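搜索本站 输入关键词 搜索
打印本文 | 用电子邮件发给朋友
分享 78 | 评论 19

去 Evberg 开放日看机器人缝针

等了一整个夏天,终于进到 Evberg 的训练楼里了!

去年他们也办过开放日,我看到消息的时候名额早没了,只能在别人的帖子底下眼馋。今年八月报名页一放出来我就填了表,填完还不放心,又写了封邮件去确认,对方很客气地回我:收到了,请穿不露脚趾的鞋。我把这句话念给家里人听,他们觉得我高兴得有点过头。可我从上学那会儿就喜欢看机械臂干活,码垛的、点焊的、给蛋糕裱花的,只要旁边有道栏杆让我趴着,我能看一下午。手术机器人一直只在视频里见过,这回能隔着一张桌子看,怎么可能不兴奋。

训练楼在 Tonwood,从火车站出来要坐 588 路,坐到快终点那一站,下车再沿着一条种满法桐的路走十来分钟。路牌很小,我走过头一次,绕回来的时候正好跟另外几个也走过头的人碰上,大家一对眼神就知道是去同一个地方。楼本身很不起眼,灰色外墙,门口有两排自行车架,大厅里闻得到咖啡味,Skamari 咖啡车就停在楼侧门外面,豆子磨得很粗,味道倒是不错。

签到、贴名牌、分组。我分到下午一点半那一组,前面还有四十分钟可以在大厅里转。

大厅里的旧机器

大厅摆的是退下来的设备,可以摸,这一点我要好好夸一下。很多展览都把东西锁在玻璃柜里,你隔着反光看半天,连关节往哪边弯都看不清。他们直接把几支用旧的器械放在绒布上,旁边一张纸写着“请随意拿起,请轻放”。我就随意拿起了,拿起来五六次。

器械前端那个小手腕真让人着迷。长长一根杆,里面走的是钢丝,杆的尾巴上有几个小转盘,你拧其中一个,前面的腕子就点头;拧另一个,钳口就张开。第一次拧的时候我方向全反了,想让它往左它往右,想张嘴它转头。站在旁边的工作人员看着我跟它较劲,也不催,等我玩够了才告诉我,这几个转盘互相牵连,拧腕子的时候钳口那两根钢丝也得跟着收放,不然夹着夹着就松了。控制软件里专门有一段在算这个补偿。我以前在书上看过“耦合”两个字,看过就忘了,手上拧过一次才算明白,这下大概忘不掉了。

还有一块练习板,上面全是小桩子和橡皮圈,让你用两把手动的腹腔镜钳子把圈从左边的桩子挪到右边。看着像幼儿园玩具,做起来要命。杆子穿过一个固定的小孔,手往上抬,钳头就往下走,脑子要一直在那里翻译。我挪了三个,掉了两个,后面排队的一个小姑娘看上去也就十岁,一口气全挪完了,头发都没乱。她妈妈在后面小声说她平时打游戏。好吧。

讲座:一针到底有几步

一点半进报告厅。主讲的是 Tamayo 项目组,他们做的事情是让双臂手术机器人自己完成缝合里的一部分动作。讲座不长,二十多分钟,幻灯片朴素得可爱,白底黑字,动画一个都没有,内容却密得我记了四页纸。

我一直以为缝针就是“穿过去、拉出来、打结”。他们把一针拆开讲:先把针夹到合适的位置,夹在弧的哪一段、跟钳口成什么角度,都有讲究,夹歪了后面全歪;然后选进针点,离切口边缘多远;进针,顺着针本身的弧度转腕子,硬推的话组织会被扯着走;针尖从另一边冒出来,另一只手去接;接住以后原来那只手松开,针完全拔出来;拉线,拉到线尾剩下合适的长度;绕线、抓线尾、收紧,打第一道结,换方向再打一道,有时候还有第三道;剪线。然后再从头来一遍。

这里面哪一步最难?我旁边的人押进针,我押接针。讲的人说他们最头疼的是线。针是硬的,形状已知,看见一小截就能推出剩下的在哪里;线是软的,长长一条,随便一碰就换个样子,会自己打圈,会搭在器械上,会跟上一针留下的线头缠到一起。对人来说,扫一眼就知道哪一段连着哪一段,机器要从画面里把它一段一段追出来,遇上两股交叉的地方就容易追错。追错了,抓起来的就可能是别的那一股。

他们的办法是攒演示。请人坐在操作台前面,一针一针地缝,把两只手的动作和镜头画面一起记下来,再拿去训练。到开放日前一晚,记录里一共有 1,763 针。有人问多不多,讲的人笑了,说对缝的人来说很多了,对模型来说还差得远。其中还特意留着缝得不好的:针掉了再捡起来的、线滑脱了重新抓的、打结打到一半散掉的。我特别喜欢这一段,一开始我以为这种数据都会删掉,结果人家当宝贝,因为机器上了场也会掉针,它得见过别人怎么把针捡回来。

提问环节我举了手(手心都是汗),问的是:操作的人手上没有力反馈的时候,怎么知道线拉得够不够紧?回答是看。看组织边缘被拉拢的样子,看线绷直的样子,看久了眼睛里就有“力气”了。她还说有经验的医生经常讲自己“感觉到”紧了,可那套设备根本没有把力传回手上,是眼睛替手感觉到的。我坐下来以后把这句话写在本子最上面,画了两道线。

坐到操作台前

讲座散了分两拨,一拨先上手,一拨先看演示。我在先上手那一拨。

操作台坐下去要把额头靠在一个垫子上,眼睛凑到两个目镜前面,世界一下子就没了,只剩前面那个发亮的小工作区,而且是立体的!立体感比我想的强太多,我第一反应是伸手去摸。两只手的拇指和食指各套进一个环里,一捏,里面的钳口就合上,手腕一转,它跟着转。跟大厅里那支拧转盘的旧器械相比,简直像换了一个物种,三秒钟以后我就忘了手和钳子不是一回事了。

脚下有踏板,其中一个踩住就是“离合”:手挪位置,器械不动。我老忘记踩,结果两只手越走越远,最后胳膊肘都伸到扶手外面去了,工作人员很温和地说,踩一下,对,把手拿回来,再松开。像学开车。

给我们的任务是在一块练习垫上缝一针。就一针。我夹针夹了四次,每次觉得夹好了,一转腕子,针就在钳口里慢慢歪过去,像在嘲笑我。后来教的人让我用另一只手把针轻轻拨正,我才知道那另一只手一直是有活干的,我光盯着右手,左手举在半空发呆。进针比想象中顺,真的要顺着弧度转,转对了一点都不费劲,针尖从对面冒出来的时候我“哇”了一声,额头还离开了垫子,机器立刻停住不动,它以为我走了。打结我没打成。线绕上去,抓线尾,线尾跑了;再绕,再抓,绕好的圈又散了。时间到,换人。

下来以后手心又是汗,肩膀也酸。前后不过几分钟而已,做手术的人要这样坐几个小时。

演示台前

终于轮到看演示了。演示间不大,我们靠墙站成一个半圆,灯调暗,大屏幕上放镜头里的画面。两只器械凑在一道小切口边上,放到那么大以后,钳口里的齿纹、腕子上的小销钉都清清楚楚。大厅里摸过的那个小手腕,这下一个个零件都认得了,我差点跟旁边的陌生人炫耀。

讲解的声音压得很低,屋里也没什么人说话。我这才懂讲座上为什么花那么多时间讲线:屏幕上真正占地方的就是线,到处是线,这边一股那边一股,我努力想追一根从头追到尾,追到交叉的地方就丢了,退回去重来,还是丢。
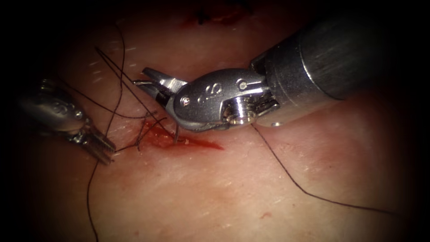 弯针夹在右边的钳口里,针尖挨着切口发红的边缘。
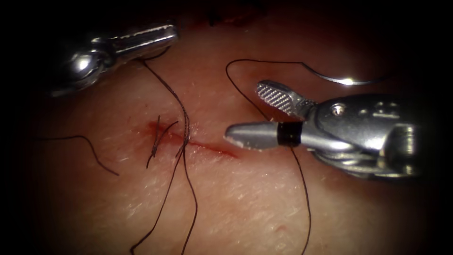

切口左头有一个剪短了线尾的结,右边的器械张着嘴。
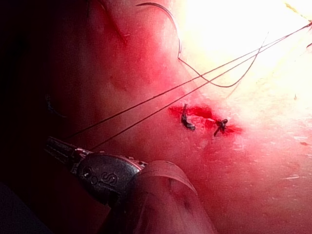

两个线结都在切口上,上方还横着两股长线。

回来以后一直在想的几件事

先说速度。我去之前以为机器会很快,脑子里全是工厂里那种唰唰唰的机械臂。到了那里才发现大家根本不拿快当目标,讲座上被问到每针多少秒,讲的人把数字报了,紧接着就说他们更愿意看“一针里重抓了几次”。重抓一次,组织就多被碰一次。我挺喜欢这个指标,回家以后拿它衡量了一下自己切土豆,很惭愧。

再就是自动到什么程度。Tamayo 组讲得很克制,他们现在让机器自己做的是夹针调角度、拉线这几段,每段开始前要有人点头,中间脚一踩就停。有位听众追着问什么时候能整台手术都自动,得到的回答是他们组里没有人在做这个题目。我本来也想问类似的,听完就把手放下了,改问了线的颜色:深色线在浅色组织上好认,可一沾血或者进了阴影就难认了,他们会不会换颜色?会,他们试过几种,训练的时候故意混着用,免得模型只认得一种黑。这个回答让我高兴了好久,我居然问了一个他们真的做过的问题!

还有那个离合踏板。我在回程的 588 路上还在脚底下空踩,对面座位的人看了我两眼。

没看够的也有。打结那一段我想再看三遍。绕圈的时候两只钳子靠得那么近,谁先动谁后动,是看着对方的位置走还是照着时间走,我没来得及问。另外大厅里有一张旧器械的剖面图,标了每根钢丝走哪条槽,我想着出来再细看,出来的时候他们已经在收展板了。谁要是看清了,拜托在评论里告诉我腕子里那几根钢丝是怎么绕的。

给打算明年去的人

报名要趁早,页面一般八月放出来,Evberg 的通讯邮件会比网站早一点点。上手体验要在报名表最下面另外勾一个框,很小,我差点漏掉。

选下午的组。上午那组的人告诉我,他们上手的时候前面没有听讲座,直接就坐下去了,夹针夹得云里雾里。先听完“一针有几步”再去夹针,哪怕照样夹不好,也知道自己错在第几步。

戴眼镜的可以戴着看目镜,我戴了,没问题,就是额头那个垫子会把镜框往下压,时不时要推一下。袖子别太宽,会挂到手环上。

看演示的时候站到屏幕左边,右边那一侧有根柱子。如果你对血有点怵,可以跟工作人员讲一声,他们会让你站在门口那边,随时能出去。我那一组有一位就中途出去喝了杯水,又回来接着看,没有谁觉得奇怪。

孩子能带,十岁以上,练习板那边有矮凳。

咖啡车三点多就收摊了,想喝的话一进门就去买。回程的车傍晚班次变稀,我在站牌底下等了很久,不过那天风很舒服,同车来的几个人都还在聊线到底该怎么追,一直聊到车来。

下一篇我想把那四页笔记整理出来,主要是接针和打结两段,画几张草图。画得会很难看,先打个招呼。

分享 78 | 评论 19
打印本文 | 用电子邮件发给朋友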